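1/ 요즘 완전히 빠진 취미 얘기 좀 풀어볼게요. 동네 지도 손으로 그리기! 측량 그런 거 말고 그냥 걸어 다니고 집에 와서 종이에 그리는 거예요. 작년 11월에 시작했는데 벌써 노트가 두 권째입니다. 타래가 좀 길어요.

2/ 시작은 진짜 별거 없었어요. 퇴근길에 늘 가던 길이 공사로 막혀서 한 블록 옆으로 돌아갔는데, 7년을 산 동네에 처음 보는 계단이 있는 거예요. 계단 위에 문구점도 있고 두부집도 있고. 그날 밤에 까먹기 전에 그려놔야지 하고 영수증 뒷면에 끄적인 게 첫 지도.

3/ 그 영수증 지도 지금 보면 엉망이에요. 두부집이 문구점보다 세 배는 크게 그려져 있음ㅋㅋ 근데 저는 그게 좋더라고요. 그날 두부집에서 나던 콩 삶는 냄새가 그만큼 컸던 거라서요.

4/ 준비물 물어보시는 분이 꽤 계셔서 적어요. 노트는 Tolar 무선 노트 쓰고 있어요. 종이가 살짝 누런데 연필이 잘 먹고 지우개질해도 잘 안 일어나요. 126쪽짜리라 한 권 채우는 데 저는 반년 넘게 걸렸습니다.

5/ 펜은 0.3 검정 하나, 색연필은 파랑이랑 주황 둘. 파랑은 물이랑 그늘, 주황은 먹을 거. 처음엔 12색을 다 들고 다녔는데 색 고르다가 정작 길을 안 보게 돼서 확 줄였어요. 두 색만 쓰니까 나중에 펼쳐 봐도 바로 읽혀요.

6/ 그리는 순서는 이래요. 일단 걷는다. 걷는 동안엔 안 그린다(이거 중요!!). 메모도 단어 몇 개만. '빨간 우체통, 개 짖음, 내리막' 이 정도. 집에 와서 출발점부터 쭉 선 하나를 긋고, 그 선에 기억나는 것들을 매달아요. 기억 안 나는 구간은 그냥 점선으로 둡니다.

7/ 그 점선이 제일 재밌어요! 분명히 걸었는데 하나도 생각 안 나는 구간이 꼭 있거든요. 그러면 다음 산책 때 거기부터 가요. 저희 집에서 시장 가는 길 중간이 통째로 점선이었는데, 다시 가보니까 담장 너머로 모과나무가 세 그루나 있었어요. 그걸 어떻게 못 보고 지나다녔지?
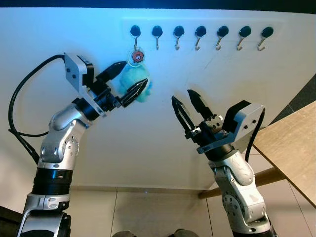

8/ 질문: 축척은 어떻게 맞추나요?

걸음 수로 맞춥니다. 저는 70걸음을 노트 한 칸으로 잡아요. 오르막에선 보폭이 줄어서 길이 실제보다 길게 나오는데 그냥 둬요. 힘든 길은 길게 느껴지는 게 맞으니까요. 정확한 거리가 필요한 날엔 지도 앱을 봅니다ㅎㅎ

9/ 방향은 좀 헷갈릴 수 있어요. 저는 북쪽을 위로 안 두고 우리 집 현관을 항상 맨 아래에 둡니다. 그러면 모든 지도가 '집에서 나가는 그림'이 돼요. 두 장을 이어 붙일 때 가끔 안 맞아서 머리 싸매는데, 돌려보고 뒤집어보고 하는 것도 재미라서 포기 못 함.

10/ 지도에 이름 붙이는 것도 꼭 해보세요!! 공식 이름 없는 골목에 제 마음대로 이름을 지어줘요. 바람 세게 부는 모퉁이는 '모자 조심', 오후에 햇빛이 길게 들어오는 골목은 '식빵길', 고양이가 늘 자고 있는 주차장 옆은 '쉿'. 가족들이랑 통화할 때도 이제 식빵길에서 만나자고 합니다. 다 알아들어요.

11/ 올해 봄에는 계절판도 만들기 시작했어요. 같은 길을 계절마다 한 장씩. 겨울 지도엔 붕어빵 자리가 주황색으로 두 군데 찍혀 있었는데 봄 지도엔 둘 다 없어지고 대신 모종 파는 트럭이 생겼어요. 트럭은 목요일에만 와서 괄호를 쳐놨고요. 여름 지도는 파란색이 엄청 많아요. 그늘만 찾아다녀서...

12/ 책도 한 권 추천할게요. 도서관에서 우연히 빌린 『Jirndale 산책 지도』라는 얇은 책인데, 작은 마을 하나를 8장의 지도로만 보여줘요. 우물 지도, 빨랫줄 지도, 개가 사는 집 지도 이런 식. 글은 거의 없고요. 이거 보고 저도 따라서 '앉을 수 있는 곳 지도'를 그렸어요.

13/ 앉을 수 있는 곳 지도 강추합니다. 벤치만 찾을 생각이었는데 그리다 보니 낮은 담, 화단 턱, 세탁소 앞 플라스틱 의자까지 다 들어갔어요. 부모님 오셨을 때 그 지도대로 쉬엄쉬엄 걸었는데 엄마가 한 장 복사해 달라고 하심. 취미 시작하고 제일 뿌듯한 날이었어요.

14/ 잘 안 됐던 것도 적자면, 비 오는 날 지도. 우산 들고 걸으니까 발밑밖에 안 보여서 지도가 거의 웅덩이 목록이 됐어요. 밤 지도도 어렵습니다. 불 켜진 창문을 그리려니 남의 집을 들여다보는 느낌이 들어서 가로등이랑 간판만 그리는 걸로 바꿨어요.

15/ 그리고 너무 잘 그리려고 하면 금방 지쳐요. 제가 두 번째 달에 그랬거든요. 건물마다 창문 개수까지 맞추다가 2주를 쉬었음. 지금은 건물은 네모, 나무는 동그라미, 계단은 빗금. 한 장에 30분 넘어가면 그냥 덮어요.

16/ 처음 해보실 분은 집에서 제일 가까운 편의점까지만 그려보세요. 다녀와서 바로 말고 저녁 먹고 나서요. 생각보다 훨씬 안 떠오르고, 그래서 다음 날 또 나가보게 돼요.

17/ 오늘은 개천 따라 다리 6개 건너는 코스 그리러 갑니다. 세 번째 다리 밑이 계속 점선이라 이번엔 꼭 채워 오려고요. 물통 챙겼고 모자도 챙겼어요. 혹시 동네 지도 그려보신 분 있으면 답글로 보여주세요, 영수증 뒷면도 대환영!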